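Open Day Guide, Section 3: Running the Bottle Demo

Visitors love this one, so leave plenty of time for it!

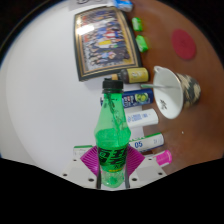
Before the first group comes in, read all the steps once with Golshifteh Rostami at the Allano desk.

1. Hold the gripper level and open the fingers fully.
2. Bring them in around the label, one on each side.
3. Close slowly until the bottle is held – the ribbed fingers bend, and that's fine.
4. Lift, count to 3, and set it back down.
5. Let a visitor try.

Note: Kids usually want a second turn. Say yes!

Caution: Keep the cap screwed on tight, and keep hair and sleeves clear of the fingers.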